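Dronwood Community Help > Work and employment > Changes to your job

Robot arm coming to our sorting benches – what happens to the people on them?

Asked by Vesela N, 19 Oct 2025

I work at a small seed cleaning and packing place outside Drillham. There are 11 of us on the benches. We tip a sample out on a cloth, pick out the grit and husks, grade it and bag it. Management told us in August that a robot arm is going on one bench before Christmas and two more if it goes well. They say no redundancies, but my job description has already been changed from "sorter" to "bench operator" and I wasn't asked. Same pay.

Can they do that? And has anyone worked next to one of these? I'd like to know what the day is like. I'm 58 and not keen on computers.

3 answers

Stavros Bošković
Marked as helpful by the asker

On the job title, look at your contract first. Many have a line saying duties can be changed within reason. If the work really is different, they should consult you, and you can write and say you don't agree while you carry on working. Keep a copy. If there is a union, speak to the rep before you sign anything, and if not, ring an employment advice line.

As for the day itself, I've been on a bench with an arm for 2 years, at Bivesik. Different stuff from yours, dried herbs mostly, but the same sort of picking over. I used to do the sorting with my hands from start to finish. Now I set the bench up, start the arm, watch it, and deal with whatever it leaves. There is less reaching and my shoulder is better for it. It is also duller, and you talk less, as you're each looking after your own bench.

The cloth matters more than you would think. Ours is pale so the bits show up, and pulling it straight is part of my job now. 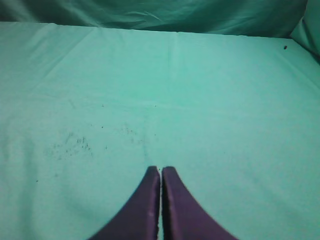

Small bits are where you will still be needed. Ours copes with stalks and lumps, but anything like crumbs or dust gets left and I finish it with a soft brush. Ask whether that time is counted. For the first few months ours wasn't, and we were expected to hit 500 trays a week as if the arm did everything. It took a grievance to get that altered.

The computer side is a screen with a start button, a stop button and a list of faults. You'll manage. Ask for proper training in paid hours – we got a morning, which was not enough.

Stan

They said no redundancies at ours as well. What they did was not replace people who left. Get it in writing with a date on it.

packer_77

Can't they just use a sieve?

Reply from Vesela N: We do sieve it first. The benches are for what gets through. Thanks Stavros, I have found my contract and it does have that line about duties. I will ask about the brushing time.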